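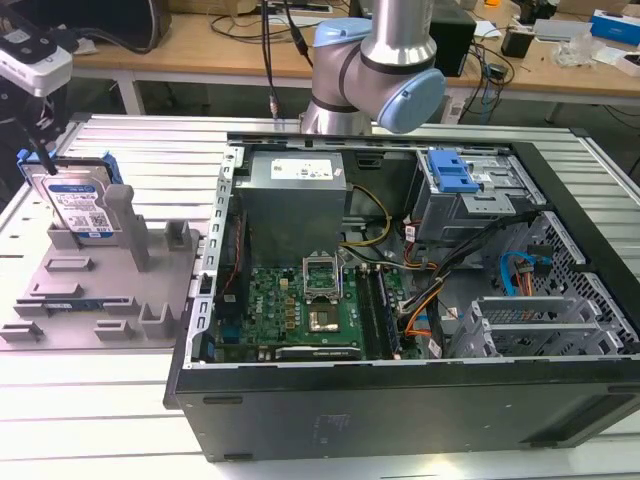
Rosalind Achterby
Contributing editor, home computing

Last revised Dec 18, 2020

Computer reuse

Computer reuse is the practice of putting old desktop machines back to work, either whole or as a source of parts. It is one of the happiest corners of home computing: a tower that is far too slow for new games may still be a lovely machine for letters, music and homework.

Desktop towers suit reuse very well. Most open from the side, and memory, drives and power supplies can usually be changed with simple tools - sometimes with none at all.

History in Sternley

The town of Sternley has one of the best-recorded schemes. Its Brodix workshop opened in May with 200 donated towers and a single long bench. By the end of its third year it had passed on 1,974 machines, many of them to schools in the Irnance valley.

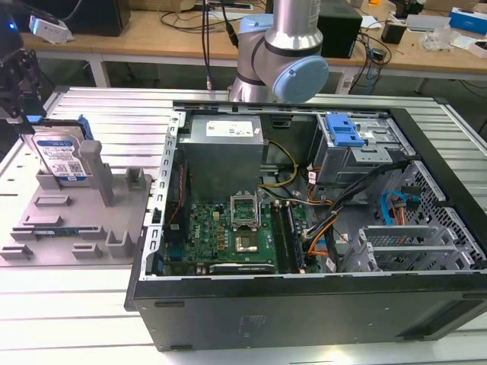
Can a processor be moved from one desktop to another?
Only if the second board has the same type of socket and its firmware supports that processor, so both should be checked first.

Sorting and testing

Sorting comes first. At Brodix, each tower gets a paper slip listing its age, memory and drive size. Memory is tested overnight, and drives are wiped before anything else is done with them. Of one batch of 300 drives, 95 were too worn to use again and went for metal recovery.
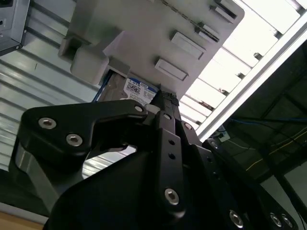 Light grey plastic holder, seen close up

Spare parts

Spares are the real treasure of any workshop! Memory must match the board in type, and laptop modules are shorter than desktop ones. Power supplies are trickier, as some makers use their own plugs and shapes. The Vidal list, a free guide kept up by hobbyists, sets out which supplies fit which cases,

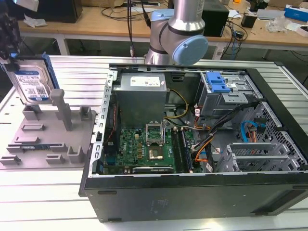

and it also covers drive rails, fan plugs and front panel leads, which vary a great deal between makers. Older pages of the list are still well worth reading, especially for small office towers.

See also: Electronic waste; Memory module; Power supply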